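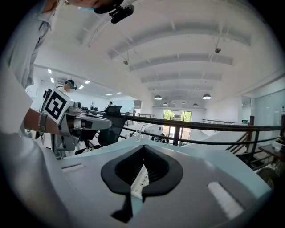
Dernière modification de la page : 07/04/2019

Compte rendu de la réunion du groupe « Corvées et machines », coopérative Geltudach

La séance s'ouvre avec un léger retard, le temps de retrouver l'ordre du jour.

1. Approbation du compte rendu précédent
Approuvé, après retrait du mot « révolution » au point 3.

2. Pliage du linge (projet Orozco)
Sur 40 torchons, 29 ont été pliés de façon reconnaissable. Les autres forment un tas que le rapporteur qualifie de « compact ». Un membre rappelle que son fils obtient le même score, sans subvention. La remarque est notée.

3. Mise en rayon (atelier Drukico)
La pince saisit bien les boîtes de conserve, moins bien les sachets, et pas du tout les filets d'oignons. Drukico propose de supprimer les oignons du protocole. Refusé : les clients en achètent.

4. Démonstrations à la pince tenue en main
Le groupe constate que, pour apprendre à la machine à débarrasser une table, il faut d'abord qu'une personne la débarrasse 37 fois. La table, elle, n'a jamais été aussi propre. On poursuit.

5. Budget
Devis de Godance pour des doigts de rechange : 3 000 euros. Jugé élevé. On redemandera un prix sans le socle.

6. Question de fond : les machines peuvent-elles faire le ménage ?
Réponse adoptée à la majorité : pas encore. Deux abstentions. Le point sera réexaminé en juillet.

7. Divers
Le lave-vaisselle est plein. Aucun projet en cours ne couvre son vidage. Un tour de rôle est affiché à la cuisine.

Séance levée à midi.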